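Teleoperated demonstration

Teleoperated demonstration is a way of teaching a robot a task by having a person drive its arms from a distance, or guide them by hand, while the machine records everything it senses. The recordings, usually called demonstrations or episodes, are then used to train a control policy that can attempt the same task on its own. It is one of the liveliest corners of robotics, and one of the easiest to fall in love with, as the teacher needs no programming at all.

Methods

In kinesthetic teaching, the operator takes hold of the arm and moves it through the job while the motors give way. In remote teaching, the operator moves a second device, and the working arm copies it. The Nerden layout, named for the workshop where it was first built, uses a matched pair of arms and 3 cameras, one of them mounted at the wrist.

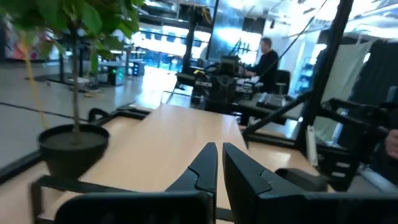 Wrist cameras have become a favourite tool because they travel with the gripper and keep the contact point in view. They also pick up a great deal of whatever lies beyond the task. A view past two tapered black fingers may take in a pale wooden tabletop, a small potted tree and strong daylight from a wall of windows, and a policy has to learn which of these matter. Many groups welcome the variety — a robot trained only under even grey light can come badly unstuck on a sunny afternoon.

Collecting episodes

Sessions are organised around a single task, repeated with small changes in where the objects start. The Bovham collection, begun in January, holds 168 episodes of tabletop handling, of which 142 were kept after review. Episodes are commonly dropped for long pauses, lost camera signal or an operator changing their mind halfway through a grasp. Mistakes followed by a clean recovery are often kept, and they're wonderfully useful, teaching the policy how to get back on track.
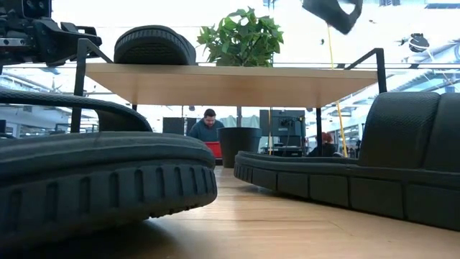 Operators improve quickly. In the Amen trials, newcomers were given 14 practice runs before recording started, and most had settled into a steady rhythm by the end of them. Judging depth through a screen remains the hardest skill to pick up, particularly when the gripper hides the object it is reaching for.

Labelling

Each episode is normally stored with a short written instruction, joint positions and time-matched video. The Bautista format also has a field for the operator's own remarks.

See also
Imitation learning
Kinesthetic teaching
Remote manipulation

This page was last edited on November 23, 2020.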